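家里办丧事前后的打理小办法

Eserley 礼仪服务 家属参考页
整理：Tassanee Sriwong
更新日期：2025年8月22日

我在 Eserley 做后勤工作，主要管灵堂的布置、茶水和收拾。中文是我后来学习的语言，如果有的句子读起来有一点硬，请大家原谅。这一页的内容本来是写给新同事的，后来很多家属也向我要，我就把它改成了家里可以用的样子。

这里不讲仪式怎么做。仪式请问家里的长辈，或者问您请的师父、牧师。我只讲桌子、衣服、蜡油、香灰、花和杯子这些事情。

一、蜡油滴在桌布上

最常见的问题就是蜡油。滴下去的时候先不要擦。等它完全变硬，用一张旧的会员卡，从边上往中间轻轻刮。刮下来的碎片用手捡走，再把桌布抖一抖。

剩下渗进布里的部分，要用熨斗。布的上面放两层厨房纸，下面也放两层，熨斗开到低温，不要开蒸汽，慢慢地压过去。纸变透明了就换一张干净的。我一般换三次或者四次，纸上没有油印了就可以停。白色的蜡到这一步差不多干净了。红色的蜡还会留下颜色，这时候用棉花蘸一点医用酒精，从布的反面点，不要来回搓。

化纤的桌布很怕热，请先在角落试一下。我刚工作的时候把一块租来的绒面台布烫出了一个亮印子，赔了钱，到现在还记得那个形状，好像一只船。

蜡油滴在木头桌子上，办法不一样。用吹风机的温风，离开一段距离吹，软了以后用软布擦走，然后用家具蜡薄薄地擦一遍。漆面老的桌子不要吹太久。

滴在石头地上的，硬了以后用塑料刮刀铲掉就好。金属的铲子会留下划痕，房东看见了会不高兴。

二、香灰和烟味

香炉里的灰，每天早上用小勺子把表面弄平，露出来的香脚拔掉。有的家庭不喜欢在期满以前动香炉，那就不要动，先问清楚。在炉的下面放一个大一点的盘子，盘子里铺一层细沙，掉下来的灰就留在沙里，比铺报纸安全得多。

灰掉在布上，千万不要马上用湿布擦。湿了以后它会变成灰色的泥，钻进布纹里面。先用软毛刷往一个方向刷，或者用吸尘器的小吸头，外面套一层薄丝袜。吸之前要确定灰是冷的，没有火星。

墙上和天花板上的烟印子，用干的海绵擦比用水好。有一种专门擦烟灰的干海绵，五金店有卖，黑了就把表面切掉一层继续用。如果已经用水擦过，出现了黄色的边，只好等墙干透以后重新刷漆。

家里的烟味，我的习惯是这样：每天开窗两次，窗帘拆下来洗，沙发上撒小苏打放一个晚上，第二天吸掉。空气清新剂我不推荐，香味和烟味混在一起，很多老人会头疼。

电风扇不要对着蜡烛和香吹。这个我每一次都要说。还有，晚上如果没有人守着，用电子蜡烛代替真的蜡烛。长辈如果不同意，就安排两个人轮流坐着，旁边放一桶水和一个灭火器，灭火器的压力表指针要在绿色的地方。

三、黑衣服和白衣服

黑色的衣服放久了，拿出来常常有灰白的折印和樟脑的味道。不要急着熨。先挂在浴室里，开热水让房间有水汽，关门等一会儿，再拿到通风的地方。折印多数会自己松开。还没有松开的，翻到里面，垫一块深色的棉布再熨。直接熨正面会发亮，尤其是裤子的膝盖和西装的领子。

黑衣服上的毛和线头，粘毛滚筒最方便。没有滚筒的话，戴上一只稍微湿的橡胶手套，从上往下摸，毛会聚成一小团。

洗的时候用冷水，翻过来洗，洗衣液放少一点。我以前放很多，结果衣服上有白色的道子，我还以为是洗衣机坏了，请人来看，师傅看了以后笑我。

白色的孝服和麻布，各个地方的习惯差别很大，有的要烧掉，有的要收起来，有的是租的要还。要还的请先检查有没有蜡油和茶渍，有的话照第一节的办法处理，再送回去。麻布不要机洗甩干，会变形。用手压水，平着晾。

汗印子在领口的，用一点点洗碗精加水，放二十分钟，再正常洗。漂白水对棉的白衣服可以，对有弹性的衣服不可以，会变黄。

别在胸口的布花和别针，收起来的时候别针要拆开放。别针留在布上，梅雨天会生锈，锈印比蜡油还难去。真的有了锈印，用柠檬汁和盐，放在太阳下面，干了冲掉，一次不行就再来一次。

四、花

送来的花多的时候，家里会很热很湿，花坏得快。收到以后先做这几件事：

把花束外面的塑料纸拆掉，卡片拿下来，在卡片的背面写上是什么花、什么时候到的。以后写感谢信要用，我保证您那个时候想不起来。

花茎斜着剪掉一小段，水下面的叶子全部去掉。

百合的花粉用纸巾包着轻轻摘下来。如果花粉已经掉在衣服上，不要用手拍，用透明胶带一点一点粘。粘完以后放在太阳下面晒一晒，黄色会变淡。

花泥要慢慢吸水。把花泥放在水面上，让它自己沉下去，不要用手按。按下去的花泥中间是干的，花第二天就低头了。

花篮放在地上的，下面垫一个塑料盘或者剪开的大塑料袋。木地板泡了水以后会鼓起来，一个晚上就够了。

家里有猫的请注意，百合对猫是有毒的，叶子、花粉和瓶子里的水都不行。请把百合放到猫进不去的房间，最好请花店换成别的花。

花谢了以后，有的家属舍不得扔。玫瑰和菊花可以倒挂着晾干，放在暗的、通风的地方，两个星期到三个星期。干了以后喷一点发胶，花瓣不容易掉。百合晾干不好看，会变成褐色，可以压几片花瓣在厚书里，上下要垫吸水纸。

五、照片和相框

挂出来的照片，玻璃如果反光很厉害，站在后面的人看不清楚。换成哑光的有机玻璃就好，一般的相框店都可以切。有机玻璃不能用酒精擦，会出现细的裂纹，用湿的超细纤维布就可以。

老照片粘在玻璃上的，请不要硬撕。先把它连着玻璃一起扫描或者翻拍，有了备份再想别的办法。

照片拿去放大之前，问店里要一张小的样张。屏幕上看着好的颜色，印出来皮肤常常发红。我的同事 Pongsak Rattanakul 负责我们这里的照片，他总是把屏幕调暗一点再修，他说这样跟纸比较接近。我不懂这个，不过他修的照片家属都满意。

挂照片的钉子，如果墙是石膏板，普通的钉子撑不住，要用膨胀螺丝或者专门的石膏板锚。用无痕胶条的话，请看清楚包装上写的重量，贴上以后等一个小时再挂。灵堂热，人多，胶条比平时容易掉，大的相框我建议放在架子上，不要挂。

六、茶水和点心

来的客人坐一坐，喝一杯热茶，这个是很重要的事情，可是也是最乱的事情。我们去年十月有一场，登记簿上是172位客人，厨房只有我一个人加一个家属的表妹。从那以后我就有了现在这一套做法。

茶要泡浓一点放在保温壶里，旁边再放一壶热水，客人自己兑。如果只放一种浓度，总有老人觉得太浓，年轻人觉得太淡，您就要一直跑厨房。绿茶在保温壶里时间久了发苦，换成乌龙或者大麦茶比较好。

保温壶第一次拿出来用，要先闻一闻。有怪味的，放两勺小苏打和热水，盖着泡一个晚上。壶底有水垢的，用柠檬酸，煮开以后倒进去，等到不冒泡再冲干净。盖子上的胶圈要拆下来单独洗，很多怪味就在这个圈的后面。

托盘上垫一块拧干的湿布，杯子就不会滑。走路的时候眼睛看前面，不要看杯子，越看越洒。装七分满就可以了。

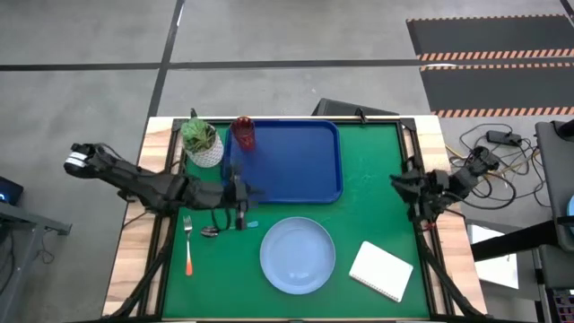 点心选不掉渣、不用切、凉了也可以吃的。小蒸糕、花生糖、橘子都很好。橘子请先洗好擦干。奶油的东西不要，天热，在桌上放两个小时就不安全了。有些家庭这几天吃素，准备之前问一问，猪油做的酥饼不算素，很多人忘记。

如果自己煮粥，米和水的比例我写一个给大家：米357克，水放米的重量的十倍。这个数字很奇怪，我知道，是因为我们厨房量米的那个旧铁罐，装平了就是357克，我用了很多年，改不过来。米洗好以后放冷冻室一个晚上，第二天煮，半个小时就开花，省煤气。粥放凉了会变稠，所以火关的时候要比您想要的稀一点。

大锅粥糊底了，马上换锅，不要搅，不要刮底。把上面的倒到另外一个锅里，糊味就不会带过去。糊了的那个锅，放水和小苏打，煮开十分钟，凉了以后用木铲推，多数可以推下来。

杯子上的茶渍，用湿海绵蘸一点小苏打擦，茶壶嘴里面用吸管刷。假牙清洁片也可以，一片放在温水里，泡半个小时，多冲几遍。口红印要先用干纸擦，再用洗碗精，直接放洗碗机经常洗不掉。

借来的碗和椅子，在底下贴一小块美纹胶带，写上是谁家的。美纹胶带撕下来没有胶印，透明胶带有。如果已经有胶印，用食用油擦，等五分钟，再用洗碗精洗。

七、椅子、桌子和地板

折叠椅打开的时候有声音，在安静的地方特别明显。关节的地方点一滴缝纫机油，开合几次，多的油用纸擦掉，不然会弄脏客人的衣服。椅脚的橡胶套掉了的，用旧网球割一个十字口套上去，虽然不好看，可是地板不会花。我们会把网球染成黑色，用布料染料就能上色。

桌子不平，不要用折的纸垫，纸会慢慢压扁。用软木塞切一片，厚度可以切得很准。

走廊里的地垫，下面要有防滑网。下雨天在门口放两块垫子，外面一块粗的，里面一块吸水的，再放一个桶给雨伞。桶里放一块旧毛巾，伞放进去水不会溅出来。

电线过走道的地方，用宽的布基胶带全部贴住，从头到尾，不要只贴两头。老人走路脚抬得不高，容易绊。布基胶带在木地板上不要留过夜，会把漆带起来。

八、推车和搬东西用的小五金

有的家里会借一台平板推车，搬水、搬椅子、搬花篮。借来先推一推，轮子如果叫，多数是有头发和线缠在轴上。把车翻过来，用拆线刀沿着轴割开，再用镊子拉出来。清干净以后上一点白锂脂，不要上食用油，食用油过几天会发粘，灰全部粘上去。

轮子左右摆的，是固定螺丝松了，拧紧以后再松回来四分之一圈，让它可以转。

我们仓库现在用的是 Rotolitz 的脚轮，配 Gallik 的刹车踏板。这两个牌子的孔位不完全一样，装的时候要把孔用圆锉修一点点。如果您家里要换轮子，请先量孔距再买，拿着旧的去店里比最好。

绑带用完以后不要打结收。卷成一卷，用橡皮筋套住，卡扣放在外面。湿的绑带要晾干，不然里面长霉，有一股很难去的味道。

九、收拾的顺序

客人都走了以后，人是很累的，心里也不好受。我的建议是当天只做四件事：灭火，收食物，倒垃圾，关窗。别的都可以等。

火要自己用眼睛看过，用手在香炉上方试过温度。香灰倒掉之前至少放一天，倒的时候装在金属桶里，淋上水，再放一天。有一家人把还热的灰倒进塑料垃圾桶，半夜桶化掉了，幸好是在院子里。

第二天再收花和杯子。第三天洗布。这样安排的话，每天都有一点事情做，又不会太重。很多家属跟我讲，手里有一点事情反而好过一些，所以也不要让亲戚全部帮您做完。

租来的东西，单子上写的归还时间一般是用完以后14天之内。我会在门后面贴一张表，写东西的名字、谁的、还了没有。还了的用笔划掉。21天以后还没有划掉的，就打电话去问，有时候人家已经忘记了，有时候人家正在着急。

十、收起来的东西

挽联和签名的布，不要折，卷在纸筒外面，中间垫一层无酸纸。纸筒可以去布店要，他们常常是扔掉的。墨没有干透的时候不要卷，至少摊开放两天。

登记簿和卡片，放在有盖的纸盒里，不要用塑料袋封死。盒子里放一小包干燥剂，半年换一次。复印一份给住在远的兄弟姐妹，他们会很高兴收到。

逝者的衣服，什么时候整理都可以，没有规定。如果现在不想看，就洗干净，晾透，放进布的收纳箱，箱子上写日期。要捐的话，口袋全部翻一遍，包括西装里面的那个小口袋。我们在口袋里找到过戒指、存折、还有糖。

皮鞋里面塞报纸，外面擦一层无色的鞋油，放在通风的地方。眼镜和助听器可以捐，助听器请把电池拿出来，电池漏了以后整个就不能用了。

手表如果是用电池的，不走了也先不要扔。Londoño 钟表店的老师傅教过我，电池放在里面太久会漏出碱，把机芯弄坏，所以决定收藏的话，就请店里把电池取出来。机械表一个月上一次弦，让油动一动就好了。

几个常常被问到的小事

地毯上打翻了茶：先用干毛巾压，人站上去，用体重压。再倒一点温水，再压。最后用一份白醋、两份水喷一喷，还是压。不要搓。

铜的烛台发黑：番茄酱涂一层，等十分钟，洗掉擦干。镀铜的不可以，镀层会掉。怎么分？用磁铁试，能吸住的里面是铁，是镀的。吸不住的也不一定是实心铜，所以先在底部试一小块。

玻璃烛杯里面剩的蜡：放冷冻室两个小时，蜡会缩，倒过来敲一下就出来。拿出来以后不要马上冲热水，玻璃会裂。

手上的墨：护手霜厚厚涂一层，等一分钟，用纸擦，再用肥皂洗。

墙上的胶带撕下来带了漆：用同一个颜色的修补漆点一点，干了再点一次，不要一次涂厚。没有同色的漆，白墙可以先用白色的补墙膏，用手指抹平。

纸箱受潮变软：底下用胶带贴成井字，重的东西放在下面，书每箱只装半箱，上面放衣服。

如果您有别的好办法，或者觉得我哪里写得不对，可以在 Eserley 前台留一张纸条给我，写名字或者不写名字都可以。红蜡留下的颜色，我现在还没有找到对丝绸也安全的办法，有人知道的话，请一定告诉我。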